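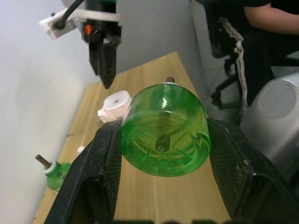
Rod sits too high in green bottles (Plellero drip kit)

Opened by: Genalyn Layug
Product: Plellero drip kit, white collar and rod
Status: Solved, closed by customer
Opened: 21 October 2018

Hi Hekora people! I bought the Plellero kits to turn our old green bottles into slow drippers for the tomatoes and the two big ferns, and I love the idea, but I can't get the rod to sit where the leaflet says. It's supposed to finish level with the top of the collar. Mine sticks up out of the neck as a stub, and when I push on it, it goes down a tiny bit and pops right back up — like there's a spring in there, which I'm pretty sure there isn't.

What I've tried so far:

Pulled the rod out, wiped it, put it back. Same thing.

Swapped rods between two bottles. Same thing again, so I don't think I got one long rod by bad luck.

Soaked a collar in warm water, which the leaflet suggests for tight necks. The collar went on like a dream after that! The rod didn't care at all.

Left one standing overnight with a cookbook on top. By morning the cookbook was on the floor and the rod was just as high.

One more thing, in case it matters: these aren't the bottles in your leaflet. They're whatever green ones we had in the recycling, and one I'm using still has its barcode label on down near the base.

Reply from Jin-sol Han, Hekora support
Hi Genalyn, thanks for all the detail. Could you look at the bottle from the base end? If it has a raised pattern molded into the bottom, the lower end of the rod may be resting on that. Please also send a picture of one standing upright.

Reply from Genalyn Layug
Okay, so the one I'd been fighting with the most does have a pattern on the bottom, ridges and a kind of star shape. I had never looked at the underside of a bottle before and now I can't stop (my neighbor Judit has had hers inspected too, she was very patient). Standing one is attached.
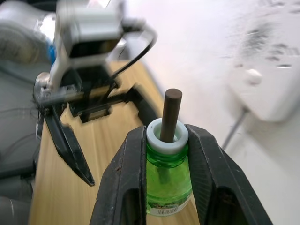 Upright, collar on, rod showing above the mouth. Label still on near the base.

Reply from Jin-sol Han, Hekora support
Thank you, that helps. The kit is cut for our own 1000 ml bottle, and other bottles can be shorter inside. Try turning the foot of the rod a little to one side as you lower it so it goes past the high part of the base. If it still stands tall, use the short rod from the spare parts bag.

Reply from Genalyn Layug
There's a spare parts bag?! Found it, taped inside the lid of the box. Turning the rod got me a bit lower on the star one but I still wasn't happy with it, so I went to the short rods and they sit level on all 4 bottles. I've had them upside down in the pots for three days now and the ferns look good. The tomatoes are sulking but they were doing that in June too.

You can close this one. Could somebody please put the spare bag in the leaflet, maybe on the first page? Thanks so much, Jin-sol!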